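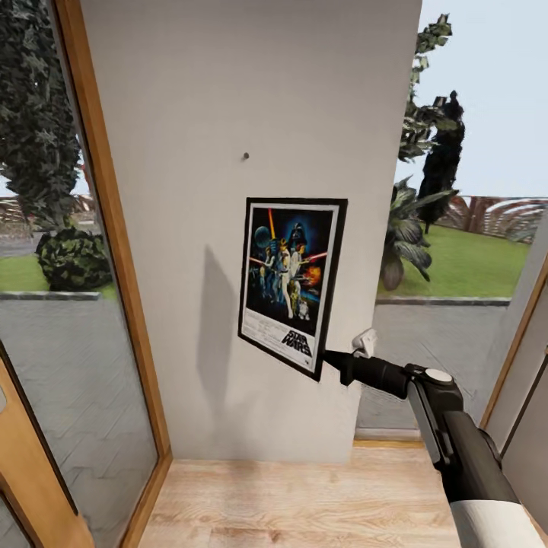 Nanna Dalsgaard

Korgate 801 Batching Plant

The Korgate 801 is a stationary concrete batching plant for small and medium ready-mix producers. It suits a yard that supplies local builders and farms, and can be run by one operator with a loader driver.

Aggregate is held in 4 bins in a single line, filled by loading shovel from a ramp or from ground level with the optional feed conveyor. Each bin has its own gate and vibrator. Material drops on to a weigh belt under the bins and travels to the mixer on an inclined conveyor with a covered top.

The mixer is a twin-shaft Zerkstead with bolt-on wear tiles. Tiles can be changed one at a time from the inspection door, and the full set is stocked at our Clutberg depot. Cement comes from one or two silos by screw conveyor and is weighed in a separate hopper above the mixer. Water and admixtures are metered on the same platform.

Mixer batch size: 2000 litres
Aggregate bins: 4
Control: Tindall panel, touch screen, with manual override
Discharge: truck mixer, or skip with extension chute
Order code: KG-801-673

The control panel stores your mix designs and prints a ticket for each load. Moisture probes are fitted in the two sand bins as standard and can be added to the others. If the network drops out, the plant carries on batching and the tickets are sent through when it comes back.

Groundworks are not included. We send foundation drawings with the order confirmation, and the slab should be cured before the steel arrives. You will also need a three-phase supply, a water tank and a washout area for trucks. Please check with your local authority whether a permit is needed before ordering.

Price includes delivery to site, assembly, calibration of the scales and training for two operators. Craneage is charged separately. Silos are priced by size.

Options: winter cladding, aggregate heating, second silo, dust filter upgrade, reclaimer connection.

Spare parts are sent from Clutberg. Quote the order code and the serial number on the plate beside the mixer door.

Page updated April 2024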